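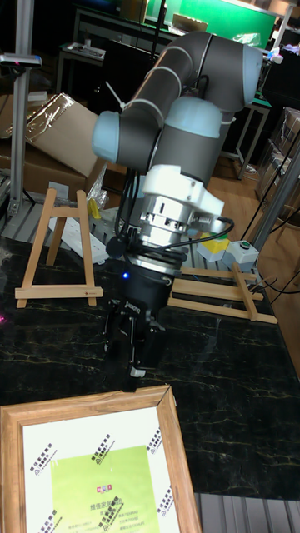 Dodport extends evening opening at Mornska Library

15/07/2021

The Dodport Library Service has confirmed that the Mornska branch will stay open until 9 p.m. on two evenings a week, following a trial that started in February. The longer hours apply to the reading room, the public computers and the children's section. The local history desk will keep its present hours.

During the trial, the branch recorded 2,324 evening visits. Of the readers who returned a comment card, 93 percent asked for the later closing time to be kept. Several also requested more study space during the exam period, and the service will review this request in the fall.

"Many residents work shifts and could not reach the branch before it closed," said Kamrul Pramanik, head of branch services. "The evening hours have brought back readers we had not seen in years."

Borrowers may return items through the outside drop box on Cassim Street at any time. Items placed in the box after closing are checked in the next morning, and no late fee is charged for that night. Meeting rooms may be reserved for evening use at the front desk or by telephone.

The Coretti branch is not affected by the change. Its entrance remains closed for repair of the front steps, and visitors should use the side door on the parking lot.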